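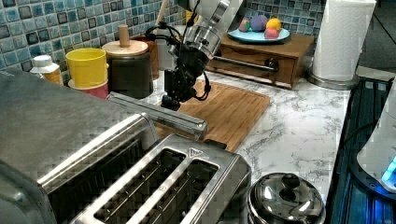
# Kitchen cell, Ostthorpe: arm upkeep

Notes and pictures on the arm in the Ferkby kitchen cell, serial 2939. The arm hangs over the counter and works between the cutting board, the toaster and the small drawer unit. Page started 26 April 2020.

**Gripper over the board.** The black fingers point down at the grooved cutting board. We use the board as the height reference after any work on the wrist. Run the Tokness zero routine first, then check the finger gap with the 2 mm feeler gauge.

**Cables at the wrist.** They loop out on the left side, over the canisters. Leave that slack alone. The Nouri ties we fitted in January were too tight and have been cut off. Look for flat spots in the jacket every 2000 cycles and write the count in the log.

**Drawer unit and plate.** The round knob on the drawer is the pull target. The light blue plate with the four balls stays on top of the unit between runs. If the unit gets bumped, teach point 13 has to be redone.

**Toaster and lid.** Both are shiny metal. Wipe them with a dry cloth before calibration and keep spray cleaner off the gripper.

Still to do: new finger pads, spare wrist cable, label for the stop button.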